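Can machines do the chores yet
Speaker notes, Tetteh Bawa
Session slot: Monday, 25 minutes including questions

Slide 1. Title
Say name, say Tsikata, move on. The title is a yes/no question, so give the answer early: some chores, in some rooms, with someone close by. The rest of the talk is about the qualifiers.

Slide 2. What counts as a chore
Define it narrowly. A chore is a short task with a known end state, done in a room that was not built for the machine. Wiping a counter counts. Cooking dinner does not; it is a chain of chores with decisions between them. Shop-floor equivalents: restocking a bin, clearing a bench, putting a tool back in its drawer.

Slide 3. Where things stand
Pick and place on an open surface is in decent shape. Known objects, good light, reachable from above. Failure here is mostly dull: bad grasp, retry, done.
Drawers and doors are harder. The machine has to pull along a path it does not choose, and the load changes when the slide sticks. Position control alone fights the hardware. Mention the Cladevus bench trials, where the arm found the handle reliably and then racked the drawer sideways.
Soft goods are worst. Skip the towel video if we are behind.

Slide 4. Tidying a desk
Use this as the worked case. A book, a pen, a small drawer. Each object asks for something different. A hardcover standing against a wall has to be tipped before it can be gripped well. A pen lies flat and rolls. The drawer has to stay open while something goes in or comes out, then close without catching.

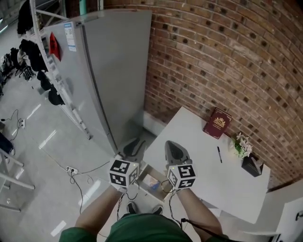

A person does this with no plan worth writing down. Two hands, overlapping motions, eyes already on the next item. Our current policy runs it as 3 separate skills with a pause between each. The pauses cost more time than the motions do. Say that twice; people remember the arm speed and miss the waiting.

Slide 5. Demonstrations
Vutodia set: 3,000 demonstrations, hand-held grippers, one or two hands depending on task. Upside is cheap collection in ordinary rooms. Downside is that a human wrist reaches poses the arm cannot. Filter those early. We filtered late and lost most of March.
If asked about force data: we do not have it in this set.

Slide 6. How to read a success rate
Ask what was reset between runs, and who reset it. Ask whether the drawer started open. A run of 20 with the same pen in the same place says little about the next desk.

Slide 7. Close
Cillivia site test is next. Leave the contact slide up and take questions.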